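To: Skuvmont Ski Patrol list
Date: Monday, September 22, 2025
Subject: Re: Toboggan refresher, which hill?

On the list last night, our Ustano rep wrote:
> We have the toboggan refresher down for the second weekend
> in February again. Last year we used the Rathnayake side and
> ended up with 20 people waiting on one sled. Do folks want to
> stay there or try something steeper? Also, is anyone still
> teaching the tail rope the old way?

Steeper, please! I vote for the Istico face, and I'll happily come early to rope it off. I know it's a longer haul from the patrol room, but you get 400 vertical feet with a real fall line and that nasty double bump two thirds of the way down, and there is no better place to find out if your tail rope person is awake. The Rathnayake side is lovely for candidates on their first day with an empty sled. For the rest of us it's a cruise.

On the waiting around: bring three sleds. We own them, they're sitting in the lower shed, and one only needs a new chain. Run one loaded, one empty, and keep the third at the top so the next pair can be checking straps while the others are on the hill.

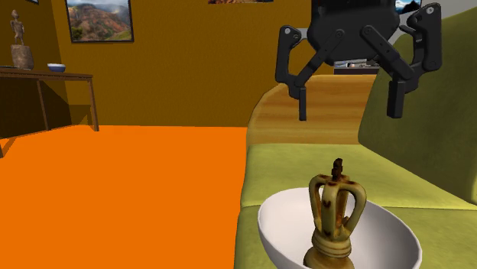
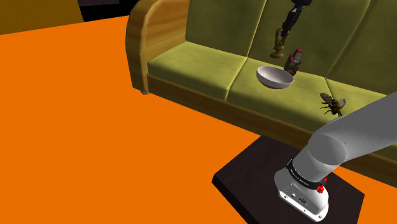 As for the tail rope, yes, I still teach it the old way, at least to start. Rope in the uphill hand, no wraps around the wrist EVER, and stay far enough back that you can see the front handles. Once people have that I show them the shorter hold Ustano likes, which I've come around to (it really is nicer in bumps). I'd love to see both done side by side on the same pitch, and then we can argue about it over chili.

One more thing while I'm at it. Could we do a loaded run with a full-size patroller in the sled, packed up properly? My best learning day ever was riding down as the patient with 224 pounds of me strapped in and a brand new candidate on the handles. You feel every edge set. She did great, by the way, and I've been gentler on my own sideslips ever since.

I can take the 1000 group on Saturday if someone else has the early one. Put me down for Sunday too if you're short.

See you up there,
Your night shift lead, lower shack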